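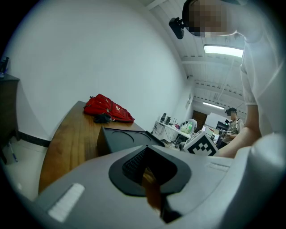 Work tables at the Flellisthorpe workroom, red backpack at the ready.

Call for participants: can a machine pack a bag yet?

Short answer: sometimes, slowly, and only if the zipper is in a good mood. We'd love your help getting to a better one!

Drudon is looking for people to spend time with us doing ordinary chores by hand, using hand-held grippers in place of fingers. Packing and unpacking bags, folding a shirt, clearing a desk, putting bottles back where they belong - the jobs you do at home or behind a shop counter without thinking. Your movements are recorded, and our learning team uses them to teach a two-armed robot the same work.

Where are we now? Our robot, Haketti, can move a cup from one tray to another all day long. Give it a T-shirt and things get interesting. In August we ran 100 folding attempts with it and 47 ended in something you could put in a drawer. Bags are harder again, as straps flop about and no two people leave them the same way. I find that really exciting, because every odd habit you bring in (yes, including how you roll your socks) is something the robot hasn't met before.

What a session is like
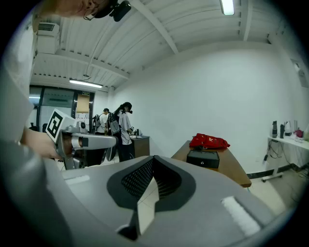 You'll have a gripper in each hand and a light camera unit worn on the head, and you'll be on your feet most of the time. Several people usually work in the room together, each on their own task. Sessions run for three hours with a proper break, and we pay $100 per session. The first one is training and it's paid too. Most people feel clumsy to begin with and are moving along happily by the second break - it's a knack, like chopsticks.

Who can apply

Anyone 18 or over who can stand and use both hands comfortably for the length of a session. Glasses are fine. No technical background needed. We're especially keen to hear from people who have worked in retail, housekeeping, aged care or a warehouse, and from left-handers. Wear short or close-fitting sleeves if you can, and flat shoes.

Getting here

We're upstairs in the Tedesco building, Flellisthorpe. There's a lift, and bike parking around the back.

To apply, write to Gleice Damasceno, participant coordinator, care of Drudon. Tell her which mornings or afternoons suit you and which chore you'd most like to hand over to a machine. Applications close 30 December 2022.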